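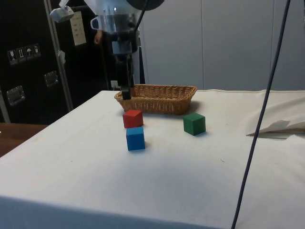
Red, blue, green. One basket. 09/09/2022

Bought the wicker tray from Hastavora to end block clutter. It holds zero blocks so far – a clean record.

The cloth was white once. Specks and smudges have opinions about that.
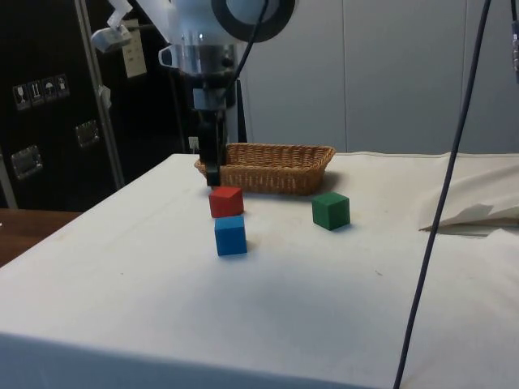
Bodin replied that blocks go in the basket by size, biggest first. Mine are all pretty much one size, Bodin.

So I'm going by color. Blue goes first, being the one I'd step on.
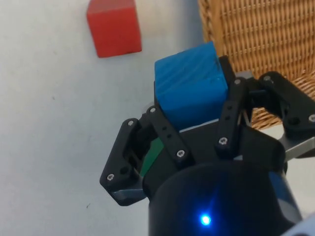
Then red, then green, then the cloth gets washed. Possibly by December.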